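Brukier Field Recorder: Set-up Guide
Section 3. Your first survey and your first upload

Welcome to the fun part! By now you have the app installed and a login from your regional coordinator (if you don't, go back to Section 2). This section takes you from a blank project to a set of species records that other people can find, check and use. Set aside 30 minutes for the first run. The second one will go much faster.

The steps were written for version 4 of the app and last revised on Nov 24, 2022. The screens in version 3 look different, but the order of the steps is the same.

3.1 Create a project

1. Open the app and tap New Project.
2. Type a short name. Use the place first and the habitat second, as in "Nogueira stream bank" or "Herard dunes."
3. Choose a species list. Pick the smallest list that covers your area. The full list works too, but scrolling through it with cold fingers is no joy at all.
4. Set the coordinate format to decimal degrees.
5. Tap Save. The project shows up on your home screen with a gray dot, meaning nothing has been uploaded yet.

Note: You can rename a project at any time up to the first upload. After that the name is locked, and only your coordinator can change it.

3.2 Load the map

1. Connect to Wi-Fi.
2. Open the project and tap Map, then Download Area.
3. Drag the box until it covers your survey site plus a good margin on every side.
4. Tap Get Map and wait for the green check mark. A typical area takes up 185 MB.
5. Switch your phone to airplane mode and open the map again. If you can zoom all the way in, you're ready for the field!

Caution: Don't clear the app's storage to free up space. That deletes the maps and any records still waiting to upload.

3.3 Enter a record

1. Stand as close to the plant or animal as you safely can without disturbing it.
2. Tap the plus sign. The app reads your position and shows an accuracy circle.
3. Wait for the circle to turn blue before going on. Under heavy tree cover this can take a while, so enjoy the birdsong.
4. Start typing a common or scientific name and choose a match. If you only know the genus, choose the genus. A careful record at genus level is a wonderful thing to have, and a specialist may be able to take it further.
5. Fill in Count, Life Stage and Habitat. Leave a field blank if you didn't check it. Please don't enter a zero unless you searched for the species and found none.
6. Add up to four photos. For plants, try to get a leaf, a flower or fruit, and the whole plant.
7. Tap Done.

Your notes field holds 800 characters, and reviewers love a full one. Odair Coutinho, who reviews the moss and liverwort records, asks everyone to mention what the specimen was growing on (bark, soil, bare rock), and he'll happily write back to you when you do. 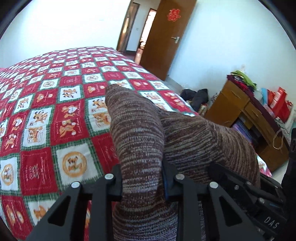
Can I enter records at home from a paper notebook?

Entering them later is fine. Tap the plus sign, choose Enter Later, and place the pin on the map by hand. Set the date to the day you made the observation, and let the app mark the position as "estimated."

3.4 Upload to Trollance

Trollance is the shared database behind the app, and this is where your records start to matter to everybody else. In October the reviewers cleared their whole backlog, so new records are moving through nicely.

1. Connect to Wi-Fi and open your project.
2. Tap Review. Any record with a missing date, name or position is flagged in orange.
3. Fix the orange records, or swipe left to hold them back.
4. Choose a license. The default lets anyone reuse your records as long as they credit you.
5. Tap Upload and keep the screen on until the bar is full. One upload can hold up to 470 records. Split larger projects into two or more.
6. Check the dot on the home screen. Yellow means the records are with a reviewer, and green means they're public.

Note: Positions for protected species are blurred on the public map. You and your reviewer still see the exact point.

Caution: Deleting a project from your phone doesn't remove uploaded records from Trollance. To withdraw a record, open it on the website and choose Request Removal.

3.5 If something goes wrong

The accuracy circle stays red: step into the open, close the app and start it again.

The upload stops partway: tap Upload a second time. Records already received are skipped, so you won't create duplicates.

A name isn't on the list: choose the nearest higher group and type the full name in the notes. Missing names are added with each list update.

Continue to Section 4 to set up repeat visits and transects.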